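3. Puesta a punto de las mesas de lectura

Esta sección se aplica a las mesas de madera clara de la sala común de Grulcombe. El montaje corresponde al personal de turno y debe completarse antes de la apertura al público.

3.1 Preparación de la superficie

1. Retire todos los objetos de la mesa y deposítelos en el carro auxiliar.
2. Limpie el tablero con un paño de microfibra ligeramente humedecido, siguiendo la veta de la madera.
3. Seque de inmediato con un segundo paño.

PRECAUCIÓN: No utilice productos con amoníaco ni estropajos. El acabado del tablero no admite pulido en sala.

3.2 Colocación de los elementos

4. Coloque los libros tumbados, en una sola pila, con el volumen de mayor formato en la base.
5. Sitúe la planta junto a la pila, en su maceta blanca. Compruebe que las hojas no cubran el folleto informativo.
6. Extienda el folleto sobre la mesa, con la cara impresa hacia arriba.
7. Disponga los posavasos al alcance de los asientos. Las tazas y las botellas de agua se admiten en la mesa – las botellas, siempre cerradas con su tapón y en posición vertical.

NOTA: Los posavasos de repuesto se guardan en el armario 16, junto con los folletos (referencia 564).

8. Arrime las sillas a la mesa sin que el respaldo golpee el canto. Si una silla está ocupada, no solicite al usuario que se levante; complete la operación más tarde.
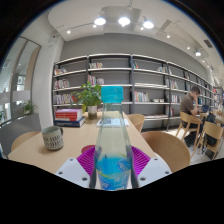
3.3 Revisión durante el horario de apertura

9. Recorra la sala cada 42 minutos y recoja las tazas que hayan quedado sin usuario.
10. No mueva botellas, ordenadores portátiles ni documentos personales, aunque su propietario se haya ausentado.
11. Anote en la hoja de turno cualquier mancha o cerco que no desaparezca con el paño seco.

PRECAUCIÓN: En caso de derrame, aparte primero los libros y seque después el tablero. Las incidencias se comunican a Libor Hrubý, responsable de mobiliario.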